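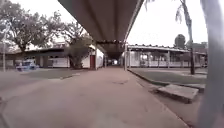

Delivery robot replacing our runners on a covered walkway, what should I ask before we agree?

Posted by Nandini Sastry

I supervise the internal runners at a training campus. They take mail, lab supplies, linen and lunch boxes between the office block and the far buildings, mostly along one long covered walk. Management is set on a wheeled delivery robot from Cledunix, the Skokano. The trial is planned for August and I've been asked to "get the team on board," which I'm not sure I can do with a straight face.

The sales sheet says 143 trips a week can be moved to the robot. I have no idea where that comes from. Our own log shows 259 trips in a normal week, but a trip in our log can mean three stops, a signature, and waiting for someone to find a key. Are they counting those? The man from Cledunix said the walkway is "ideal" because it's flat and has a roof over it. Fine, it is flat. But the deliveries don't end on the walkway. They end inside a room, on a shelf, and the doors don't open themselves.

I have two runners on each shift. I've been told no jobs will go, only that the work will be "different." When I asked what different meant I got a slide with an arrow on it. I'm not against machines. I'd just like to know from people who have lived with one what changes for the staff, and what I should get in writing first.

Ulises Echeverri

We've had a similar robot at a hospital annex long enough for the novelty to wear off, so here is how it went for us.

It does the long boring stretch well. Walking back and forth with a box of paper is no great job and my people don't miss it. What they got in its place was meeting the robot. It arrives, it beeps, somebody has to stop what they're doing, go out to it, enter a code and take the stuff in. That somebody used to be a runner. Now it's a lab tech or the front desk, and nobody put that time on anybody's sheet. So the savings were real for my department and came straight out of other people's afternoons.

A few things I'd push on. First, ask for the trip count to be redone from your log, stop by stop, with signatures and waiting shown separately. If they can't say how they got to 143, treat it as a guess. Second, walk the route with them on foot and go all the way in at every drop.

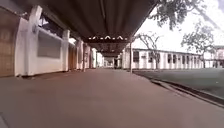
Covered walk with doors along one side, lawn and curb on the other.

On a stretch like that I'd spend my time on the left, at the doors. Which way do they swing? What does the robot do when one opens in front of it at break time? And on the open side, who goes out when it stops by the curb and won't move? With us it was always the runner, and it was logged as "assistance," so it never showed up as a delivery. Around a third of one person's day was going to that before we caught it.

Third, get the job description in writing before the trial – afterward, whatever people have been doing to help the thing along becomes the job. Ask whether pay changes too. Ours were taught to reset it, clear faults and swap the battery for the same money as pushing a cart.

Fadi Sfeir

Robots are coming anyway so better to be positive about it. At my cousin's warehouse they have lots of them and everybody is happy. Just give it a funny name and the staff will like it.

Vasanthi Nadar

I was a runner, so I'll answer from that side. A name doesn't help much when you're the one standing next to it waiting for a restart.

The part I lost was the talking. On my rounds I'd hear that a room had moved, or that the printer order was wrong, or that someone was out sick and the lunch should go elsewhere. The robot took the box to the right door and the box sat there. It counted as delivered. Ask how they plan to count those.

And please ask your two on each shift what they'd be glad to hand over. Nobody asked us. I would have given it the linen that same Monday and kept the mail.

Nandini Sastry

Thank you Ulises and Vasanthi. I've asked for the recount and for the job description, and I've told them the route walk includes the insides of the rooms. No reply on pay yet.

Related items
Osta floor scrubber keeps stopping at door mats
Who signs for a parcel when there is no mail room?
Nair scheduling software and split shifts
Can my employer change my duties during a trial?
Push cart with a bad wheel, repair or replace?

Contact | Copyright | Back to top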